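Progress report to the Brouwer Fund
Play kitchen and pretend food room, second quarter of the grant
Prepared by Nafula Mussa for the Gultura Toy Library. Shared on our members' page, as the grant terms ask.

You asked for these reports to be "brief and candid." The last one managed brief, so I'll have a go at the other.

Where we are

The room is ours through July and possibly longer, depending on a landlord who answers letters the way other people answer chain mail. It is small, the ceiling is low, and a fair amount of the building's plumbing and wiring passes through on its way to somewhere nicer. The walls are white. We had planned to paint them a color called Prillano Apricot, and then we priced Prillano Apricot, and the walls are white.

The plank floor stays. It wipes clean and it is the right height for small children, who ignore furniture anyway. The oval table was settled on after a long correspondence about corners, of which it has none. The microwave is living on it until we find a shelf deep enough. It has two round knobs, and knobs are what our younger borrowers want from a kitchen - they will turn one for a quarter of an hour and call it soup.
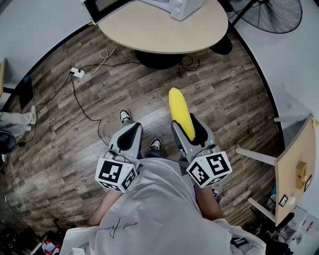

Cables are the item I would rather leave out. They are still on the floor by the table, and the power strip is down there with them. Your site visitor wrote "trailing leads" on her form and underlined it, and she was right. We have a quote from Inetti for a raised outlet and a run of wall channel, and it comes to $400, which was not in the budget because I forgot that kitchens plug in. I would like to move that sum from the signage line. The signs can be handwritten for another quarter. They were going to say "Kitchen."

The fan stays until the weather turns. It will need a spot of its own, well away from the table, before we open to the under-fives.

The food

This is the part that has gone well. The first batch of pretend food was fabric, donated, and charming for nearly two weeks. A felt tomato that has been sucked by several children has no second act. We switched to hard, wipeable pieces and set ourselves one rule, which is that a child should be able to tell what the thing is from across the room. The corn passes easily. It is very yellow, the kernels stand up in proper rows, and it has enough bumps to be worth holding. The pear did not pass. It was taken for a light bulb, an avocado and, by one firm little boy, a foot. 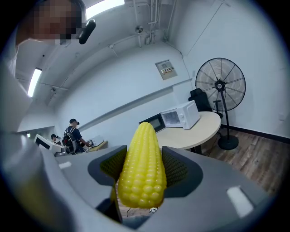
We now lend the food in sets of 12, each in a drawstring bag with a checklist sewn inside the flap. Bags go out on Gultura cards like any other toy, for three weeks. Returns are good. What goes missing is always the fried egg, and I have stopped asking.

Money

Of the $2,000 for equipment, roughly half is spent, nearly all of it on food sets and storage. The rest is held for the sink unit, the shelf, and a second order of eggs. Receipts are in the envelope, including one that has been through the wash and can be read if you tilt it.

Next quarter

Wall channel first, subject to your yes on the signage money. Then the shelf, so the microwave can come off the table and children can sit at it. Opening hours for the room will be two mornings a week to begin with, 8 families at a time, booked ahead. I have drafted a booking sheet. It has already been criticized.

Comments

Gran of two
The egg is behind our radiator. Will bring it in.

Tomas
Please don't paint it apricot, the white is fine. Will the corn be in every set or only the big ones?

Nafula M.
Every set, Tomas. Gran of two, thank you. Is it one egg or are there others back there?

DeeDee
my daughter says the pear IS a foot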